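Home | Science | Animals | Space | Ask Us | Games

How Does a Robot Learn to Pick Things Up?
By Soledad Palacios
11 May 2024

Think about the last time you played pick-up sticks. You looked at the pile, you chose a stick, and your fingers slid in and lifted it out, all while you were probably talking to somebody or thinking about lunch. Your hands have had years of practice at this, starting when you were a baby and dropped nearly everything you grabbed!

A robot arm doesn't get to be a baby first. It can be very strong and very exact, but on its first day it has no idea what a stick is, or where to squeeze one. So the people who work with it have to give it examples – lots and lots of them.

One example goes something like this. Colored sticks are scattered in a bin. A camera takes a picture of them. The arm reaches in, closes its gripper, and tries to lift one. Then the computer saves the picture, the spot where the gripper went, and one more important thing, which is whether the stick came up or stayed behind. 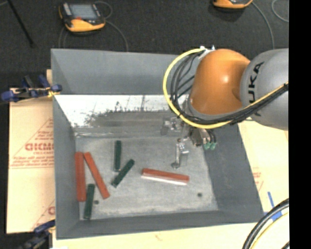 After that the sticks get mixed up and it all begins again. If they always lay in the same places, the robot would only learn those places, a bit like learning the answers to one math worksheet and then being handed a different one. Sticks that lie side by side or on top of each other are harder, and those are very good practice.

Tyson Pelletier collects examples like these, and he told me that a good day gives him 400 tries. His best day so far was 500, and he had a big sandwich afterward. He keeps the misses, too. A miss tells the computer "not there," and it needs to hear that just as much as it needs to hear "yes, there."

When there are enough examples, a computer program looks through all of them and hunts for patterns. Then it gets to guess about a pile it has never seen before – and if the guess is a bad one, well, that's another example for the collection.

Print this page | E-mail to a friend

More to read:
Why Do Robots Have Elbows?
How Does a Camera See Color?
8 Machines That Sort Your Mail
What Is a Sensor?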